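Lunwood Packing Room: Gallery
Wrapping table, paper and cartons

The packing room at Lunwood handles ceramics and small glass from the Riis and Drodov ranges. This page covers the wrapping table and the sheet paper used on it. Notes are by Frida Stougaard, who set up the current layout in June. Cartons, tape and pallet work are on separate pages and are mentioned only where they affect the wrap.

The table

The wrapping table has a wooden top with no lip. Staff work from the long side and pass finished pieces to the left. The top is wiped down at the start of each shift and again at 2 p.m. Wax and polish are not used on it, as both transfer to the paper and then to unglazed clay. Knives stay on the wall rack. Paper is torn against a steel rule or used in full sheets.

The paper

Plain white sheet, uncoated, bought flat in packs of 576. One pack is opened at a time and the rest are kept on the second shelf, away from the outside wall. Stock at the last check was 3,180 sheets. Smooth sheets slide on glazed surfaces, so each one is crumpled by hand, opened out and laid on the table before use. Two crumples are enough for bowls and plates. Handles and spouts need a third.

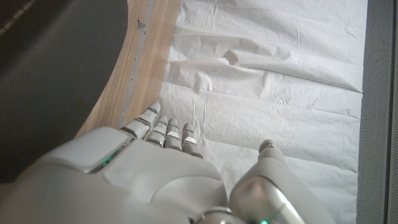
White sheet opened out on the wooden table, finely creased, with longer straight fold lines across it. A small flap stands up and curls over.

How many sheets does a dinner plate need?
Two. The first goes flat against the face and folds over the rim on all sides, and the second wraps the whole plate from corner to corner. Plates then go into the carton on edge, with a crumpled half sheet between each pair.

Laying out

The sheet goes down with one corner toward the packer. The piece is set a hand's width in from that corner and rolled away, with the side corners turned in at the halfway point. For lidded jars, the lid is wrapped first and placed upside down on the body with a folded pad between the two. No tape is used on the paper itself. A wrap that opens when set down is too loose and gets done again.

Reuse

Sheets from returned orders are flattened and sorted. Those without tears go back to the table as inner layers. Torn sheets are used as void fill. Any sheet with grit in it is thrown out, including sheets where the grit can be felt and not seen. The old Trornine paper, which was thinner, is now used only for fill and will not be reordered.

Carton sizes in use

Small carton, code 256: cups, egg cups, single jars up to the height of a hand.
Large carton, code 966: dinner plates, serving bowls, boxed sets.
The former medium size has been dropped. Orders that used it now go in the large carton with extra fill at the base and on all four sides.

Last change to this page: fold order for lidded jars corrected. The wall sheet beside the table still shows the old order and is due to be replaced.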